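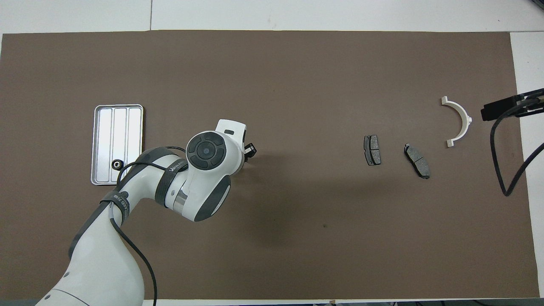 Free parking never filled a single shop in Triltport, Pirmin Frei told the town council last month, and he doubts it will start doing so now. The council went ahead anyway. Starting in August, 323 spaces near the old market will cost nothing after 4 p.m., a plan officials say will bring shoppers back downtown.

The evidence is thin. Finby tried the same thing two years ago and gave up 1,892 in meter fees in the first week alone. Its town hall has yet to show that sales rose -- or that anyone checked.

Backers point to a survey of over 500 residents, most of whom said they liked free parking. They were not asked whether they would buy anything. The council will review the plan in the spring, but has not said what would count as failure.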